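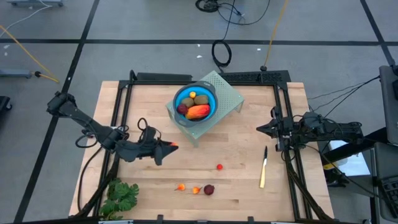

Two-arm cell, fruit in the blue bowl, knife at the front of the table.

Re: Knife rule in the Dultine bench guide

tinplate_63: The guide says no blades within reach of a live arm. Fine, but who checks? I've read 40 pages and found one line on it.

ibarra_ute: One line's enough. Knife in a drawer, arms on. Next.

tinplate_63: A rule with no sign-off is a wish.
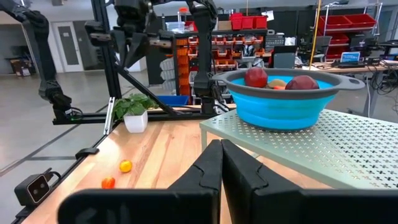 Orvokki Pitkänen
Moderator, bench safety board

Cables bother me more. The guide skips them, and Plalside's draft wants them tied down. I'd copy that part — the rest I doubt anyone will follow.

ibarra_ute: Disagree. Tied cables get yanked at full reach.

tinplate_63: Then leave slack and write down how much.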